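Winter Rates Start Early at Sukitz

Feb 7, 2006

Good news for those of us who can't stand to put the clubs away! The Sukitz course out past Vuvport is opening its back nine again this week, and I drove over this morning to get the scoop (and okay, to hit a bucket of balls while I was at it).

If you played there last fall you'll remember the mess on 14. The creek came up in December and took a good chunk of the bank with it, plus the cart bridge, and ever since then we've all been playing the front side twice and calling it 18. My scorecard didn't mind, but I sure got sick of that dogleg on number 5. The new bridge is in now. It's wider than the old one, it has a rail on both sides, and two carts can pass without anybody holding their breath.

The pro shop tells me the greens on 11 and 12 are still soft, so you'll be putting to temporary holes on those 2 for a while. Carts stay on the path everywhere on the back side until further notice. Walkers can go where they like. I walked 10 through 13 and my shoes were soaked by the second tee, so bring a spare pair of socks.

Now the part you really want to know. Until the temporary holes come out, 18 holes with a cart will run you $39, and that's any day, any tee time. Juniors get 5 bucks off. You do have to call ahead because they're only sending groups off the front for now, and the mornings are filling up fast. The Blomqvist league is also back on its regular evening, same format as last year, with Plastmont putting up the prizes again. Signup sheet is by the door.
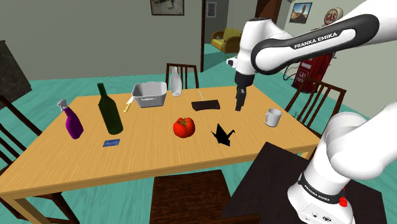

One regular at the counter told me the price is fair but he'd wait for the real greens, and that he has never once made a putt on a temporary hole in his life. I'm going anyway. I've got a tee time already and a new wedge I've been dying to try on that uphill par 3!

The range is open until dark, and the snack bar has chili again. The putting green closes tomorrow for sanding and should be back in a couple of days.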